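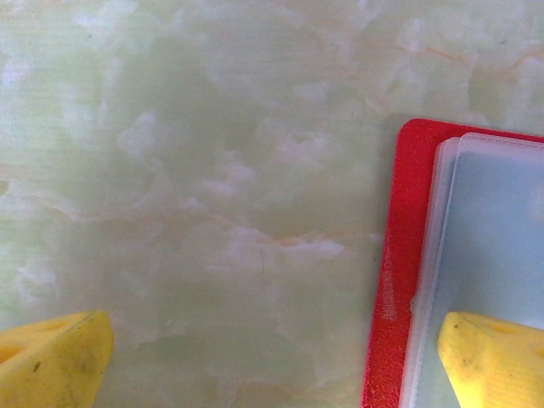

# Bench tips from the Cluvden box trials

Nov 28, 2020

We've been teaching the arm at Serndale to pick up lidded plastic boxes, and I have a notebook full of little tricks that never make it into a methods section. They're mostly household tricks! Cloths, tape, baking trays, a kitchen timer. If you run pick-up trials on a table at home or in a shared workshop, I hope some of them save you an evening.

The short version of the work, for anyone arriving from the jam jar page: a person guides the arm through a pick, the wrist camera records the view, and later a model tries to do the same job from the camera view alone. We have almost 3000 guided picks now, all done on ordinary household things, and the question we care about is how much the surface under the object matters. It matters a lot more than I'd have guessed.

## Give see-through boxes a coloured mat

Frosted plastic takes its colour from whatever is behind it. Put a cloudy box on a pale, patterned worktop and its edges melt away, even for a person looking at the wrist view on a small monitor. Put a strong plain colour underneath and leave a border of it showing, and the edge is suddenly easy to follow.

Red has been our best so far. On the pale green marbled top it stands out beautifully, and the fingers are yellow, so they don't get muddled with the mat either. Blue was less good for us. The frosted lids have a bluish cast of their own and on a blue mat the whole lot went to soup.

Some notes on mats:

- Choose one with a bit of tooth to it. Grainy or rubbery is lovely. Shiny ones throw a glare spot that moves when the arm moves, and the model gets terribly interested in glare spots.
- Let the mat stick out past the box on the side the camera sees first. Ours sticks out by 26 mm on that side and I set it with a strip of card cut to width, so I'm not squinting at a ruler every time.
- Don't centre the box on the mat every time. I did this for a whole afternoon because it looked smart, and the model learned to find the middle of the mat and didn't bother with the box.
- A mat has thickness. Measure it with the box on top and put that in your notes, or your closing height will be out and you'll blame the arm.

## Cleaning a textured mat

Grippy mats hold on to every crumb and speck. Pale dust on a strong colour shows up horribly well in a close camera, and if the same specks sit there for a whole batch they become landmarks. We had one batch where the model did splendidly until the mat was washed. Washed!! I was so pleased with that batch, too.

What works for me is a dry nail brush, short strokes in one direction, then a strip of parcel tape pressed down and lifted for whatever the brush leaves behind. A damp cloth comes last, well wrung out. Lay the mat flat on a cooling rack until it's properly dry, because a damp patch reads darker and you'll have made a new landmark to replace the old one. Keep washing-up liquid away from it. It leaves a film and the box starts to skate.

If you have two mats the same colour, swap them about during the day. It's the cheapest bit of variety you can add.

## Patterned worktops: friend or nuisance?

Both, and I've changed my mind twice. Marble patterns with cloudy blotches and thin streaks are fussy to look at, and they give the camera lots of features that have nothing to do with the job. My first thought was to cover the lot with lining paper and have done with it.

The trouble is that real kitchens look like that. We trained one model on plain paper only, and one on a mixture of paper and patterned tops, and tried both on a surface neither had met. The plain-paper model kept dithering at the edge of the mat — down a little, up a little, down again — as though the pattern were full of small objects. The mixed one just got on with it. I wouldn't hang a paper on that alone (it was a small comparison on one table), but I stopped buying lining paper.

My rule for now is to record on the busy surface early, while you're fresh and guiding well, and keep the plain surface for checking that the arm and camera are behaving. If it can't do the job on plain paper, don't waste your evening asking it to do the job on marble.

Turn things round, too. If your patterned top is a loose board, rotate it every so often. If it's a fixed worktop, move the mat. A bold vein or bright patch that always sits beside the box is as good as a signpost.

## Looking after printed fingers

Ours are chunky printed plastic and they get grubby, same as any handle in a workshop. A few marks don't hurt. I used to scrub them before every session until I noticed that my scrubbed fingers looked different from my Tuesday-tea-break fingers in the recordings, if you'll forgive the expression, and the model was seeing a different hand from one batch to the next.

So now I wipe them lightly at the end of the day and leave the smudges that don't shift. For the recesses, use a cotton bud barely damp with water. Check the tips for burrs by dragging a bit of old tights over them; if it snags, a couple of passes with a fine nail file will sort it. Never file while the fingers are on the arm! The dust gets into places you'd rather it didn't.

Yellow has been a happy choice for colour. You can always see where the tips are, on green, on red, against grey plastic. The black pair that went on first were very elegant and completely invisible in shadow.

## Lining up over a lidded box

This is the bit I'd most like people to pinch.

A lid that overlaps its base gives you a pair of edges very close together, and it's easy to guide the fingers to the wrong one. If you squeeze on the lid alone you may lift the lid and leave the box behind, which is a good trick at parties but ruins the recording. Before guiding, I do this:

1. Press the lid down at every corner until it's seated.
2. Open the fingers wider than you think you need. One finger out over the bare top and the other over the box is a perfectly sensible place to start a recording, as long as you then bring the arm across before you come down.
3. Move sideways first, at height. Descend only when the box sits between the tips.
4. Stop, breathe, then close slowly.

The sideways step is worth exaggerating. We used to begin every recording with the box neatly between the fingers, and the model had no idea what to do when it arrived off to one side. Once we added off-centre starts, it learned to shuffle across, and watching it do that the first time was an absolute joy. I may have clapped.

The replay tool, Skurkell, can step through a recording slowly, so go over a few picks after each batch and look for the moment the arm changes from sideways to down. If you can't find that moment, the model won't find it either.

## Light

Soft and even is what you're after. I hung an old cotton sheet between the lamp and the table and it did more good than a week of fiddling with camera settings. Frosted plastic under a bare bulb gets a bright line along the rim that jumps about as the wrist tilts.

Draw the curtains if the sun is low. In November I lose the daylight halfway through a batch, so I begin with them drawn and leave them drawn. A mild blur in the wrist view doesn't bother me any more, by the way. I spent ages chasing it, and the picks recorded with a slightly soft picture trained as well as the crisp ones.

## How I lay out a batch

I do 13 picks, then change something: the mat, the box position, the turn of the board, the box itself. It's an awkward number and that's partly why I like it, as I never drift into doing "just one more row". A baking tray at my elbow holds whatever is coming next, and finished boxes go on the floor, well away from the arm's reach.

Write down failures with the same care as the good ones. I use a pencil and a cheap exercise book and note the surface, the mat, which box, and one plain sentence about what happened. "Caught lid." "Too far left, came down on mat." When we finally sat down to compare surfaces, those sentences told us more than the success rate did.

## Bits and bobs

- Masking tape corner marks are handy for setting up, but peel them off before recording or you've made landmarks again.
- Double-sided tape under a curling mat corner. Replace it as soon as it stops gripping.
- Empty boxes slide. A folded tea towel inside adds a bit of weight and doesn't rattle.
- Keep a hand near the stop button even when it's all going well, and tie back long sleeves.
- Mugs live on the other table.

Next I'm trying the same boxes on a dark green mat, with the red one kept as the comparison, and I'll add the results under the mat section when they're in.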